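Section 5. Setting up the countertop rack

The Restness rack comes in a flat box with a leaflet that promises assembly in seconds. Allow a few minutes. These notes replace the leaflet, which skips the parts people get wrong.

5.1 Choosing a spot

1. Pick a level surface. The leaflet says any surface will do. Wood, sealed or not, deserves more care than that.
2. Wipe the surface dry before you set the base down.
3. Keep the rack back from the front edge so sleeves don't catch on the uprights.

Note: The Vatodari table finish is sold as waterproof. Treat it as splash resistant and no more. A puddle left overnight under a tray is a poor way to test the claim.

5.2 Fitting the uprights

1. Stand the base the right way up, slots facing you as you look down into it.
2. Push each rod into its socket until it stops. Don't use a mallet, whatever the box art suggests.
3. Check both rods from the front. A slight lean is common and does no harm. If a rod wobbles, pull it out and seat it again.

Caution: Don't lift the rack by the rods. The load rating of 655 grams is for items resting on the rack and says nothing about carrying it.
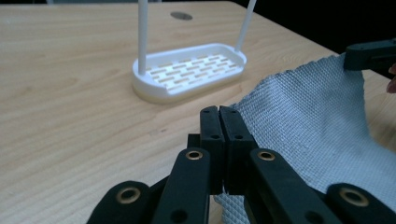

5.3 Cloths and drainage

1. Wring cloths out well before hanging them. The slots in the base let water through, and it has to go somewhere.
2. On a wooden table, put a shallow dish or a folded towel under the base. Change the towel when it feels damp.
3. Spread thick or textured weaves as wide as you can. Bunched folds stay wet longest, and the "fast dry" wording on a label won't change that.
4. Leave a gap between cloths.

5.4 Cleaning

1. Take out the rods and wash the base in warm soapy water.
2. Clear the slots with a soft brush. Lime collects there first.
3. Skip bleach. White plastic can yellow with age, and we have yet to see a whitening product do much about it.

Note: The maker quotes a life of 3000 uses. We don't know how a use was counted, so go by the condition of the sockets instead.

Last revised 23 January 2020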